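Chapter 8
Sharing, Copying and the Law of Online Pictures

Before a picture becomes a joke, somebody made it. In the first hours after a funny post spreads, this simple fact is easily lost. People crop it, add new words in white letters, and send it further. The person who pressed the camera button may learn about it many days later, from a cousin.

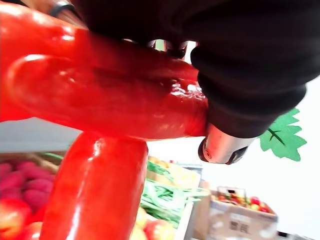

This chapter asks who owns such a picture, and what other people are allowed to do with it. We begin with a dispute that was small in money but useful for students. In November a hobby photographer in the town of Grustevbridge found her portrait of a sleeping goat on the forum Selalell, where members had made 11 versions with different captions. A clothing company, Platar, then printed one version on shirts and sold 1395 of them. The photographer asked for payment. The company answered that the picture was "already everywhere" – an argument you will meet again in this chapter.

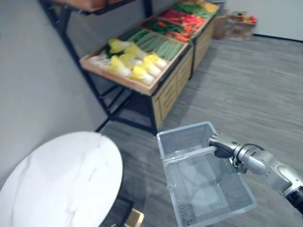
L. Hosseinzadeh
Lecturer in Media Law and chapter author

Two questions must be kept apart. The first is about copying: did the company use a protected work without permission? The second is about change: do a few added words make a new work? Students often answer the second question and believe they have answered the first.

Parody makes the matter harder. Many legal systems give some room to a person who copies in order to comment or to laugh – but how much room depends on the country, and sometimes on whether the joke is sold.

Key terms: license, parody, derivative work, fair use, moral rights

8.1 What the photographer owns

Copyright normally begins when the work is made and fixed in some form. In many countries no registration is needed for this.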